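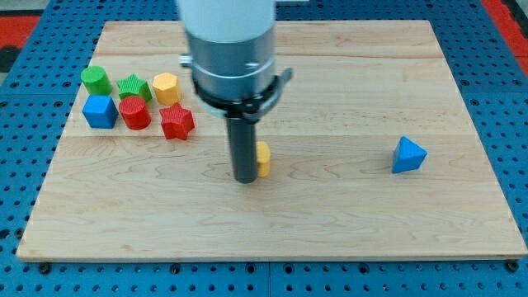 The arm on the maple board in February, with the yellow block right up against the finger.

I joined the robotics club late, after the teams were set, so I ended up on the pushing project with Mahlet Teshome and Tomás Foley. The other team had the picking project, with a proper two-jaw gripper. We had one straight finger and a box of plastic shapes.

The task sounds simple. You tell the arm in plain words where a block should go, and it slides the block there without lifting it. "Push the yellow one to the blue triangle" was the first sentence we tried. Mahlet wrote the part that reads the sentence, Tomás did the calibration, and I did most of the recording, where you steer the arm by hand with a controller and save each run.

By the end of the month we had 2,986 saved runs. I threw out 433 of them. Most of the bad ones were mine from the first two weeks, when I kept coming down too close to a block and tipping it over. A few were fine except that I had typed the wrong color in the label.

Some things I learned that I want to write down before I forget.

Stars are hard. If the finger catches between two of the points, the star follows along well. If it lands on the tip of a point, the star spins and goes off sideways. Cylinders roll around the finger unless you push through the middle. The cube is the easiest, as long as you start on a flat side.

The height of the finger matters more than I thought. Too low and it scrapes the wood. Tomás set it with a strip of folded paper under the tip, and we redo that at the start of every session. It takes five minutes and I used to skip it.

We also changed how we reset the board. At first I put the blocks back in the same corner each time, and the program got good at that corner and bad at everything else. Now one of us moves a few blocks somewhere new after each run.

Our program is called Liapis. Mahlet picked the name and I didn't get a vote. On the last full test it finished 354 pushes out of 898, counting only the ones that stopped inside the target circle. Two-block sentences are the weak part. It often picks the right block and then heads for the wrong neighbor.

Next we are going to record more runs with the stars, and Mahlet wants to rewrite the way it handles "left of" and "right of." I still have 60 labels to check before she can start on that.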